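About Pukitz Moving & Storage

We carry other people's belongings around Ivport, usually up more stairs than we were told about. 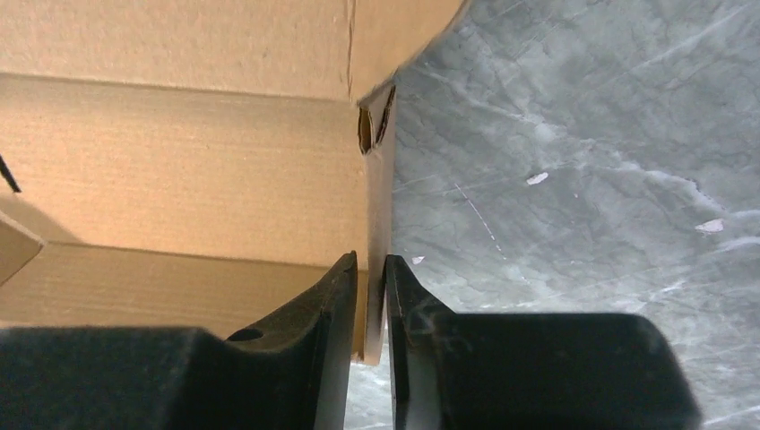

Who we are

Pukitz began with 2 vans and one hand truck that pulled to the left. We now have 11 vans and a warehouse on Plitton Road with 600 storage units. The hand truck is still with us, and so is the pull.

What we won't move

Pianos above the third floor, live bees, and anything described over the phone as "just a small safe." For pianos, try Vasić Haulage across the river. They seem to enjoy it.

Last updated: 12/02/2026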